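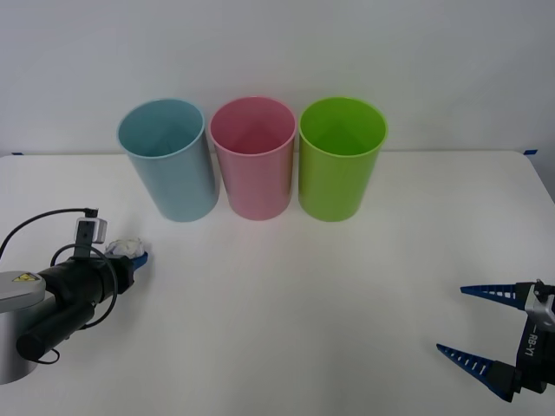
Monday, 9:40

Cup and tissue work, bench 2. Keyvan Dehghan set up before I got in; I took over the log from him.

Cup order fixed for the week: blue left, pink middle, green right, along the back of the table. Any entry that says "left cup" means blue. Older entries used the Alcaraz order and should not be compared with these.

Cups are the tall tapered type with the rolled rim. Capacity on the supplier sheet is 400 ml. I filled one of each color to the rim and weighed the water: blue and green agree with the sheet, pink comes out slightly under. Not enough to matter for dry items. Green has a glossier finish than the other two and throws a highlight down its side under the overhead light. Noted in case it matters to whoever does the photo sorting.

Tissue: plain white, one sheet per wad, crumpled by hand. Tight wads drop straight to the bottom. Looser ones open up and hang on the wall partway down, worst in pink. I tried pre-crumpling a batch and storing it in a bag, but they relax overnight and end up larger than fresh ones. Crumple on the day.

Spacing: the cups are nearly touching. Chibuzor Effiong wants a wider gap so a wad can't bridge two rims. I would leave them close until Wednesday's batch is finished, then change it once and write it down. Blue tape at the back corners of the table stays where it is - please don't peel it when wiping down.

Cleaning: dry cloth only on the tabletop. The Numov spray leaves a film and the cups slide on it.

Stock: 238 sheets left in the open box, one unopened box of 500 on the shelf under the Veratmont binders. No spare pink cup. Ordered two more, same supplier.

To do:
- reweigh pink with the other scale
- ask Chibuzor what gap he wants, in mm
- move the old Alcaraz sheets out of this binder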